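School Health Notes: Measles Records and the Catch-Up Clinic

Good news from the Tollthorpe school health office! With the May records check behind us, 76 families have turned in updated shot records, and Maritza Huanca and her team at the front desk got every one of them into the system before the district deadline — a huge lift, and we're so grateful.

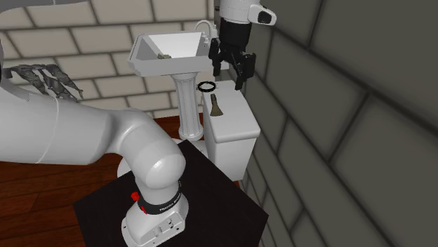

Measles is the reason we keep asking. It spreads through the air, it can hang around in a room for up to two hours after a sick person leaves, and two doses of the MMR vaccine protect most kids for life. If your child has had only one dose, come see us at the catch-up clinic in the gym! Nurse Milagros Rengifo will be giving shots from 10 in the morning until we run out of arms. Look for her sign-in table and its big button, bright red like the one on the white robot base, and press it when you're ready to be seen.

Bring whatever paperwork you have, even if it's old or in another language (Jomar Ocampo can help with Spanish and Tagalog). Exemption forms go to Amos Boateng in room 3312, and he's happy to talk through what they mean during an outbreak.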